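Wooden worktops and tables: which tips are worth your time?

Posted Nov 28, 2021

Every site has a cure for marks on wood, and most of them seem to have been copied from each other. I've tried a fair few on my own kitchen table and remain unconvinced by the majority.

Mayonnaise on white rings. People swear by it. I left it on overnight and got a fainter ring and a table that smelt of sandwiches. Plain petroleum jelly did the same job without the smell.

Walnut rubbed over scratches. Fine on dark wood if you stand well back. On pale wood it leaves a brown smear, so don't.

Lemon and salt. It will shift a beetroot stain, I'll grant that. It also dries the surface, and you'll need to oil it again afterwards.

Special wood soap. I bought the Morsy one and then the Liltis one. I can't tell either from a drop of washing-up liquid in warm water, wiped along the grain and dried straight away.

Oiling once a month. Says who? The people selling oil, mostly. Mine gets 2 thin coats a year, one of them in June when the windows can stay open. If water still beads on the top, leave it alone.

Oily rags do need care, though. Lay them flat outdoors to dry before they go in the bin.
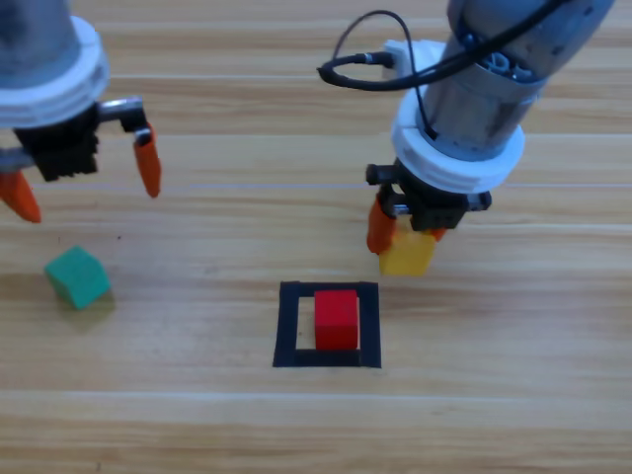
Light wood with the grain running in tan and pale beige stripes.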